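**Fingertip contact detection fires early on the right hand, left is fine**

**hsayce** wrote:

Two-arm setup, head camera, insertion board with blue parts. We run the Heltine planner on top of our own impedance controller at 500 Hz. The policy hands over a pregrasp pose, the planner gets the hand there, then a contact detector closes the fingers.

On the right arm the detector trips before the fingers reach the part. The left arm runs the same code and the same thresholds and doesn't do it. Out of 60 logged approaches on the right, 34 tripped early. I have already re-zeroed the joint torque offsets.

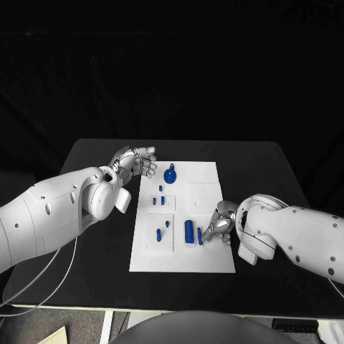

The trip always comes in the last part of the descent, when the wrist is slowing down. If I slow the whole approach to half speed, the early trips mostly go away, but then a cycle takes too long. Raising the threshold works too, except the hand then pushes short parts over before it closes.

Config is the stock one apart from the payload block. Any ideas before I start rewriting the detector?

---

**ewattle_ogilvie** wrote:

Payload block is where I'd look. If the mass or center of mass for the right hand is off, the gravity term is fine in the pose where you zeroed it and wrong everywhere else. Re-zeroing hides it.

Did you copy the left values over and mirror them?

---

**hsayce** wrote:

Yes, copied and flipped the sign on y. Both hands are the same model.

---

**teguh.w** wrote:

I don't think it's payload. A bad payload gives you an error that depends on pose, and it would still be there at half speed. His goes away when he slows down. That points at the acceleration term or at filter delay.

What cutoff are you using on the torque estimate?

---

**ewattle_ogilvie** wrote:

A wrong mass shows up in the inertia term as well, so it can look speed dependent. Half speed is a quarter of the acceleration on the same path. I wouldn't rule it out from that.

---

**teguh.w** wrote:

Fair, but then the left should drift a little too if the values are mirrored from the same source. Post the plot and we can stop guessing.

---

**hsayce** wrote:

Cutoff is 27 Hz on both arms. Plot is in the Okgate folder under February, the file ending in _right_descent. The residual climbs smoothly while the wrist brakes – no spike – and crosses the threshold well before the fingers stop.

---

**nabila_s** wrote:

Looked at the plot. The residual has the same shape as the commanded acceleration but it is shifted. I'd check timestamps. We had this with the Zultano driver: one arm stamped joint states on arrival and the other stamped them at the source. The model torque was then computed from an old state on one side only.

Try logging both clocks for a minute with the arms moving.

---

**hsayce** wrote:

Logged it. Right arm states are stamped on arrival and the left ones at the source. The flag is in the launch file, and I must have inherited it from the Fagundes branch. With the flag set the same on both, almost 60 approaches so far and two early trips.

---

**ewattle_ogilvie** wrote:

Good find by Nabila. I'd still identify the payload properly on each side. Two early trips is not zero.

---

**teguh.w** wrote:

Or make the threshold scale with commanded acceleration, which you'll want anyway once you go faster.

---

**hsayce** wrote:

Not keen on a scaled threshold. It makes the detector less sensitive right where I need it. I'll run payload identification on both hands first and post the numbers in this thread.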